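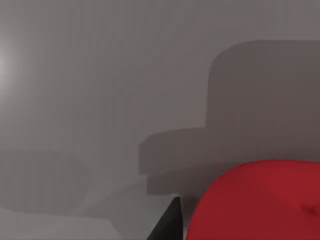
brimham-paint-names: README

A table of 181 gray paint names, with the wording each seller used and the notes we took on them. Most of the names come from two color cards, Dremasell and Arain. The rest were typed in from Millov leaflets picked up over one winter.

Why the table exists

Paint sellers say their gray names help people choose. We had doubts, and after typing in all of these we have more of them. A name like "Harbor Hush" doesn't say whether the paint is light or dark, warm or cool, flat or glossy. It says that somebody had a list to fill. The table was put together so that claims about paint names could be checked against actual names instead of the same five that everyone quotes.

What's in it

names.csv is the main table, one row per name.
notes.csv holds free-text notes, keyed by row id.
dupes.csv lists names used by more than one seller.
CHANGES is a plain text log, and patchy before version 2.

Columns in names.csv

id: a whole number, never reused
name: as printed, including odd capitals
seller: Dremasell, Arain or Millov
blurb: the line of copy under the name, if there was one
family: weather, stone, animal, place, food, mood, other
says_light: yes, no or unclear
says_warm: yes, no or unclear
source: card or leaflet

The family column is the weakest part. "Dove" went under animal, "Dove Street" under place, and "Dovetail" under other after a long argument that didn't improve it. If you plan to publish a chart of families, please redo the column yourself first. A different pair of readers would get a different chart.

What we found, for what it's worth

Only 46 of the names give any hint of how light the paint is. Of those, 29 do it with a plain word such as pale, light, deep or dark. The others lean on things like fog and ash, and fog is doing a lot of work there.

Warm and cool came out worse. Several blurbs call one gray both "warming" and "crisp." We marked these unclear. A reader who takes the seller's side could mark them yes, and we couldn't prove that reader wrong.

None of this shows that names don't sell paint. They may sell it very well. The table has no sales figures, no prices and no customer answers, so any claim about what buyers like will have to come from somewhere else.

What's not in it

No color values. People ask for these more than anything else, and the answer is still no. The printed chips had faded by different amounts, and a number read off a faded chip looks far more certain than it is. A gray wall also changes from one side of a room to the other, lighter near a lamp and darker in a shadow, and a single value on a card won't tell you much about that. Try a sample on your own wall at the time of day you use the room.

No finishes either. The Arain card prints finish codes in tiny type, and we couldn't read enough of them to trust the rest.

Known problems

The Millov leaflets were kept in a drawer and some pages stuck together. Names from those pages are missing, and we don't know how many.

Row order follows the order of typing — don't read anything into it.

Two spellings of gray appear in the name column. Both are as printed. Please don't send a patch that makes them match.

Dremasell replaced its card in December. The table follows the old card, and we have no plan to type in the new one, which seems to be the old one with more adjectives.

Using the table

The files are UTF-8 with a header row and commas between fields. Blurbs that contain commas are in double quotes. Some spreadsheet programs turn "Slate 3-4" into a date, so import the name column as text.

You may copy, change and share our notes and labels. The names and blurbs are the sellers' own wording, and we make no promise about what you can do with those.

Corrections

Open an issue with the row id and say where you saw the right wording. "It sounds wrong" isn't enough, though with some of these names we understand the feeling. Last corrections were merged 18th July.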